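Bring back the repair counter

Kettle died in July. Not a fancy kettle. Three years old, maybe a bit over, and the switch on the base wouldn't stay down any more. One small plastic tab gone. That was it.

So I rang Tekwood, where I bought it. They don't do parts. They do a replacement for 92 dollars or a "protection plan" for the next one. I asked if anyone in Dodham still fixes things and the girl on the phone went quiet and then said, sort of kindly, that she didn't think so.

There used to be a bloke. Every town this size had one. Ours was behind the newsagent, a bench and a lamp and drawers with handwritten labels, and you left your toaster with a tag on it and came back when he rang. Sometimes he rang to say don't bother, love, it's cooked. No charge for that. When he retired the shop became a vape place.

I know the arguments. Labour costs more than the thing. People want new. Fine, some people do. But I don't think most of us want a new kettle, we want the kettle we've got to boil. I put a note up at the library asking who'd use a repair counter and got around 200 names before they made me take it down for the craft fair. Two hundred, in Dodham! For a kettle question.

Mulugeta Shiferaw wrote to this site last month saying councils shouldn't be in the mending business, it's for the market to sort out. Well the market has had years. What we got was a tip with a longer queue. The council already pays to bury this stuff, and I'd rather they payed somebody to stop it getting there.

And the screws. Why are the screws a shape that no screwdriver in the house fits. My dad's old radio opened with a coin. The kettle needed two different bits and a butter knife and I still cracked the base getting in.
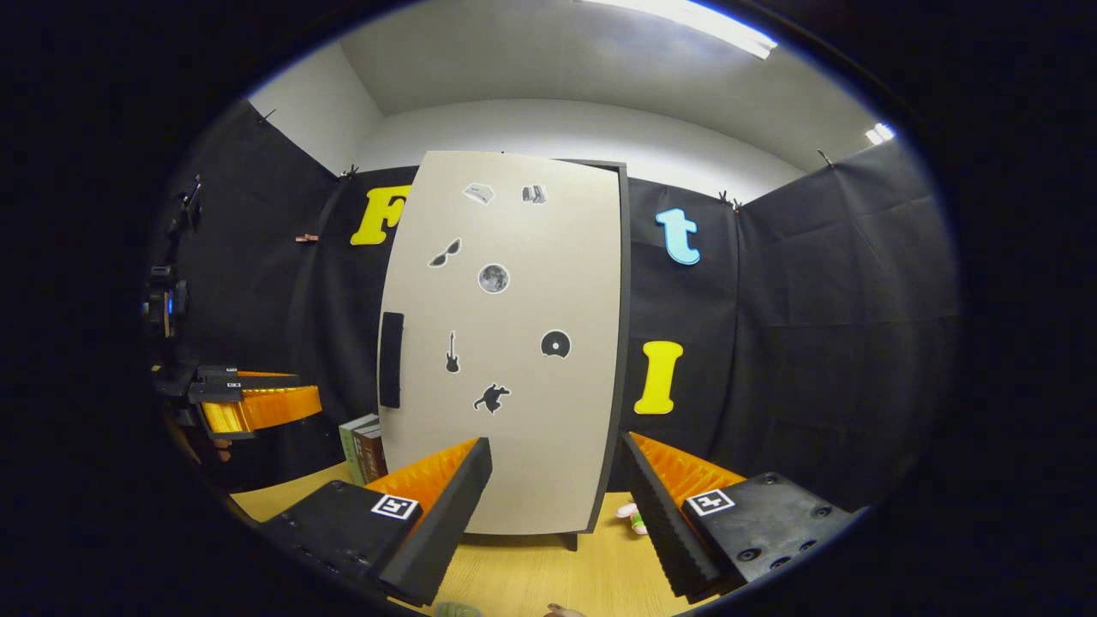 Maarja Ramanauskas

What I want isn't much. A room, a bench, open until 7 pm a couple of evenings so people with jobs can get there. A paid person, properly paid, plus an apprentice so the knowing doesn't walk out the door again. Shops that sell electrical goods here to keep the common parts for five years or chip in if they won't. Tabs, seals, cords. Boring stuff.

Mebrat Tilahun on the council has said she'd look at a proposal if one turned up. So I'm writing one, at the kitchen table, badly. If you've run anything like it in another town send me your numbers, even the ugly ones, especially rent.

Meanwhile I hold the switch down with a peg.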